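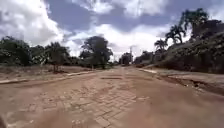 Chapter 2. Staying on the Road When There Is No Line

Most of what gets taught about lane keeping starts with paint. White line, dark asphalt, big contrast, fit a curve, done. Take the paint away and a good deal of that toolbox goes in the trash. This chapter is about what remains. Brick pavers, dirt lying on top of them in places, a curb that is there and then gets buried, a shoulder that spills over the edge so you can't say where the road stops. A robot still has to hold a straight path through it.

We use one road for the whole chapter, the Dademach road, and one vehicle, the Okier. Slow, small, single forward camera, wheel odometry, no lidar. The software is Plokton, and the parts of it you need are given as pseudocode at the end of the chapter. If you skipped Chapter 1, go back at least for the section on camera models. You will need the horizon line and the pinhole equations and we don't repeat them.

What you should be able to do by the end

Estimate the heading of a robot relative to a straight road using only the vanishing point. Say which cues on an unmarked road can be trusted, and when. Combine weak cues without letting one bad one steer the vehicle. Read a result table for this kind of work and know what has been left out of it.

2.1 The problem, stated fast

Straight road, robot on it, camera fixed to the robot. Two unknowns matter. Heading error, meaning the angle between where the robot points and where the road goes. Lateral offset, meaning how far the robot sits from the middle. Everything else (roll, pitch, speed) we take as known or small. That's a lie on rough ground and section 2.6 pays for it.

Heading first, it's the easier one. Parallel lines on the ground meet at a point in the image. If the camera looks straight down the road that point is at the center column. Turn the robot left and the point slides right. Turn right, it slides left. So the sideways distance of the point from the center, divided by the focal length in pixels, gives you the tangent of the heading error. One line of code. In the view that opens the chapter the road runs to a point slightly right of center, so by our sign rule the camera is pointing a little left of the road. Assuming the mount itself is square. Check the mount first, always; a crooked bracket looks exactly like a crooked robot.

Offset is harder. The vanishing point tells you nothing at all about it. You can slide the robot from one curb to the other and the point won't move. For offset you need an edge, and you need to know which edge it is.

2.2 Where the lines come from

Three sources on a road like this one. Curbs, paver joints, and the boundary between surface types.

Curbs. The best when you have them. Long, pale, straight, physically attached to the thing you care about. But partly buried in dust on the left in our opening view, broken in places, and on the right only a short segment. A detector that insists on seeing both curbs all the time will spend much of its life saying "no road." A detector that accepts one curb has to remember how wide the road was. Width memory is cheap and we recomend it. It is also the first thing to go wrong at a widening, so give it an expiry.

Paver joints. Tempting! So many lines, so much texture. The trouble is the herringbone. The bricks sit at angles to each other, so the strongest joints don't have to run along the road at all. Feed raw joints to a line voter and you can get a beautiful, confident vanishing point in the wrong place. We come back to this in 2.4. Where dirt has settled in the grooves the joints are faint, and where it covers the bricks they are gone, which at least removes the temptation.

Surface boundary. Color or texture on the road versus color or texture off it. Works fine with grass. Works badly with reddish-brown dirt on the road next to brown dirt beside the road. Same stuff, same color. A color model trained on clean pavers will call the dirt "shoulder" and steer away from perfectly drivable ground.

A fourth, tire tracks. Some older systems follow them and on plain dirt roads that's reasonable. Here treat them as a weak hint. Whoever made the track may have been turning around, or parking.

2.3 Voting for the vanishing point

The basic method, as Plokton does it.

Step one. Find line segments below the horizon. Throw out the short ones. Throw out anything close to horizontal, those are shadows and worn strips across the surface and they don't help with heading.

Step two. Extend each segment upward. Every candidate point near the horizon collects votes from the segments that pass close to it. Weight each vote by segment length. Long curb, big vote. Brick joint, tiny vote.

Step three. Take the best candidate. Compare it with where the last frame said it should be, corrected by how much the odometry says you turned. If they disagree by more than the gate allows, keep the old one and lower your confidence. Do not average them. Averaging a right answer with a wrong one gives a different wrong answer, and a smooth one, which is worse becuase it looks healthy in the log.

Step four. When confidence drops below the floor, slow down. Then stop. A stopped robot on a quiet road is an annoyance. Write this part before the clever parts.

Note what is not in the list. No trees, no poles, no palm crowns. Vertical things near the end of a road are handy for tracking rotation from frame to frame, and section 2.5 uses them for exactly that, but they don't lie on the ground plane and they get no vote on where the road goes.

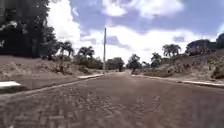
Svetozár Vlček takes the opposite view on the paver joints and has argued it at length in his notes on the Hồ trials. Discarding joints is lazy, in his opinion, and a herringbone gives more information than any curb if you model the pattern properly. You know the bricks are rectangles. You know the pattern repeats. So estimate the two joint directions together, work out the pattern's angle to the road once, at the start, and from then on every clean patch of paving is a compass. He adds that curb-first methods fail quietly on long stretches without curbs, and that people who favor them tend to test where the curbs are good.

Fair points, both. We tried it his way. Results next.

2.4 Herringbone, for and against

The test was simple. Same stretch, almost 600 meters, driven by hand while the Okier logged camera and odometry. From the log we picked 200 frames with clean paving and 264 frames with dirt over some or most of the surface. Heading reference by hand, from curbs, by two people working separately. Then three methods on every frame: curb-first voting, raw joints with no pattern model, and Vlček's pattern model.

On clean paving the pattern model won. Not by a lot, but steadily, and it gave an answer on frames where curb-first had low confidence. Raw joints came last by a wide margin, with the typical failure being a jump to one of the joint directions and then sitting there, stable and wrong.

On the dirt frames the order changed. The pattern model needs a patch of visible brick big enough to fit, and with motion blur near the bottom of the image plus dirt farther up, often there was no such patch. It went silent. Going silent is the right behavior, to be clear, and it's a credit to the method that it did so and didn't guess. Curb-first kept going, with larger errors. Raw joints, last again.

So, combine. Pattern model when it speaks, curb-first otherwise, gate between them as in step three. That is what the rest of the chapter builds.

Be careful with this result. One road. One camera height. One kind of brick. The reference came from curbs, which gives the curb-first method a friendly referee, and we don't have a fix for that beyond telling you. Repeat it on a road near you before you believe it.

2.5 A word on blur

The nearest part of the road moves fastest across the image, so it smears first. Near pixels have the finest detail when the robot stands still and the poorest when it moves. Beginners crop to the bottom third of the image because that's where the bricks are biggest. Bad crop at speed. Look a bit higher, where bricks are smaller but sharper, and stop before the pattern melts into a flat gray-brown. That usable band gets thinner the faster you go. Finding it automatically is exercise 2.

Distant objects barely move between frames when the robot drives straight. When they do shift sideways, the robot has rotated. Cheap gyro. Use it to check the odometry on loose dirt, where wheels slip and report turns that never took place.

Before you go on

Get the February log from the chapter folder, it's the smaller one. Run the voter with default weights. Plot heading against time and mark each place where it jumps. Then look at the frame for every jump and write down which segments got the votes. Do this by hand, on paper if you like. Takes an hour or so and it will teach you more about weights than the next section does.

Terms used from here on: heading error, lateral offset, vote, gate, confidence floor, width memory, usable band. All defined above except gate, which is the largest change between frames you are willing to accept. Set it from the robot's maximum turn rate, plus a margin.

2.6 Rough ground, and the pitch problem

Back to the lie from 2.1. Pitch is not small. Drive over a shallow depression and the nose drops, the horizon climbs in the image, and every distance you computed from the ground plane is off until the robot levels out. Heading survives this fairly well. Offset doesn't.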